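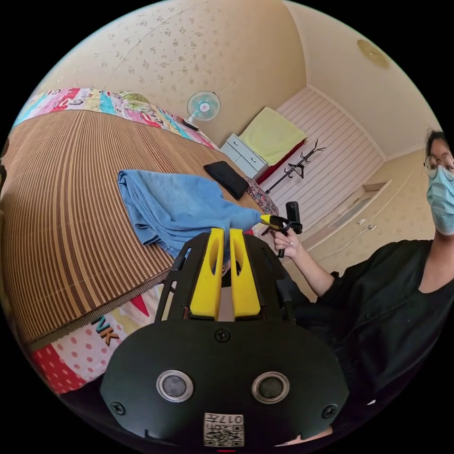 Do both hand-held grippers have to be switched on before we start recording a demonstration?

Switch both on first and wait until each one shows a steady light. The recorder only pairs units it finds at the start of a session, so a gripper switched on later will save its own video but won't be matched with the other hand.

Ticket: Left and right hands out of step in cloth folding demonstrations
Product: Bandell hand-held gripper pair, recorder app version 4
Site: Parkbridge
Status: Closed

Reported problem

We are recording two-handed folding tasks on beds and tables, to train the Ichikawa arms. The video from each gripper plays fine separately. When we replay a session on the arms, the left arm closes late. The right one has already started to pull the cloth by then, so the corner slips out and the fold is lost. Single-handed tasks replay correctly. The set affected is 017. We have another set that doesn't do this with the same app and the same tablet.

First reply from support

Please send one full session folder, including the sync file. Don't trim the videos before sending. Please also confirm whether the grippers were charged overnight on the dock or by cable, and whether the floor calibration was done in the same room as the recording.

Customer update

Folder uploaded. Charged by cable. The calibration was done in our workroom and the recordings were made in bedrooms. It has been like this since we updated the app in April. We have tried restarting the tablet and pairing again, no change.

Support

Thanks, the folder opened without errors. The left stream has 1,114 frames with no matching time on the right. They are all in one block at the start, so this is a clock offset and frames are not being dropped during the task. The room calibration is a separate matter. It affects where the arms reach to, but it would not make a finger close late. We would still redo it whenever you change rooms.

Please try these steps in order:

1. Put both grippers on the dock together and leave them until the dock light turns green. The clocks are only set on the dock. Charging by cable does not do it.
2. In the app, open Devices, choose the left unit and select Clear pairing. Do the same for the right unit.
3. Pair left first, then right.
4. Start a session, tap the two sets of fingertips together in view of both cameras, and hold still for 3 seconds before picking anything up.
5. Record one short fold and send us the sync file only.

Customer update

Steps 1 to 4 done. On the first try the app listed the right unit as left, so we cleared it and paired again. The sync file from the second try is attached. Replay looks much better – the arms now close together and the corner stays held through the fold.

Can the older sessions be saved, or do we have to record them again? The person who did them has gone back to the Brikley site.

Support

The new file shows an offset of 2 milliseconds, well inside the limit. The older sessions can be kept. Open each one, choose Repair sync, and pick the first moment both grippers close on the cloth as the shared point. Sessions where only one hand closes have no shared point and will need recording again.

Customer update

Repair worked on most of them. We will redo the rest. The dock now stays with the grippers when they go out. Please close.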